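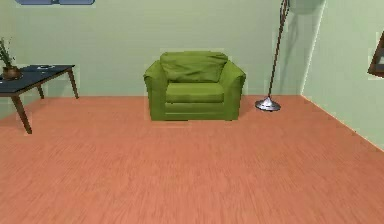 **Anonymous reporting line at work that isn't very anonymous. Do I use it?**

Posted by Ellby, 19/10/2024

I work for a firm with 57 people in it, five of whom are women in my department. One of our account managers makes remarks. You know the sort: what I'm wearing, what I ought to be wearing, whether my boyfriend minds me working late. It has been going on since February and he has lately added a hand on the shoulder, which stays there a good deal longer than the conversation needs.

The company has just signed up to a reporting service called Dultari. We had a launch email and a cupcake each. You fill in a form and it goes to HR without your name. It does, however, ask for your department, your sex, your length of service and your line manager, and by the end of that I might as well enclose a passport photo.

HR is one man called Greg. Greg plays five-a-side with the account manager.

Do I fill in the form and pretend to be a mystery, put my name to it, or keep quiet and look for another job? I quite like this job. I'd also like to know what other people wrote down, as I've kept no notes and my memory of dates is hopeless.

**Syahrul Pelupessy**

I was a union rep for seven years and have read a lot of these forms. I'm sorry you're dealing with it.

Start the notes tonight. Go back through your calendar and your messages, and write down what he said as near to his words as you can get, where you were and who else was there. If you only know it was the week of the stock take, put that. A rough date that you admit is rough does you no harm. Keep the notes somewhere that isn't a work laptop, and don't forward company documents to yourself, as people get into trouble for that.

On the form, I'd leave it alone unless you want a marker put down and no more. An unnamed report is hard to investigate, and in a department your size you'd have the drawbacks of being known with none of the protection of having said it openly. A named written grievance has to be dealt with. Address it to whoever sits above Greg, and say in one plain sentence that you don't think he should handle it given the friendship. 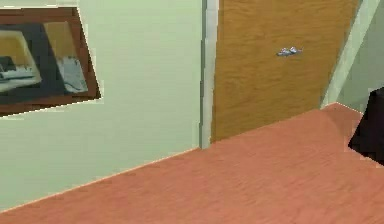

Ring the Acas helpline before you send anything. It's free and they won't tell your employer. Also keep an eye on the clock – a tribunal claim normally has to be started within three months less a day of the incident, and waiting for the firm to finish its own process doesn't stop that clock. The shoulder business being recent matters here.

You might mention, very politely, that employers in Great Britain have a new duty from the 26th to take reasonable steps to prevent sexual harassment. Directors who can't be moved by decency have been known to read a solicitor's newsletter.

**manodix**

just tell him to pack it in?? worked for me

**Bravo279**

Easy to say, and some days it does work, but she doesn't have to do that first.

Agree with most of Syahrul's answer. I'd add: have a quiet word with the other women in the department if you trust them. I sat on mine for ages thinking I was the only one, and then it came up over a leaving lunch and three people put down their forks. Don't write your statements together though, do them separately or someone will say you cooked it up.

And you can take a colleague or a union rep into the grievance hearing. Take one who writes fast. Mine also brought biscuits, and I thought better of them than I did of the cupcake.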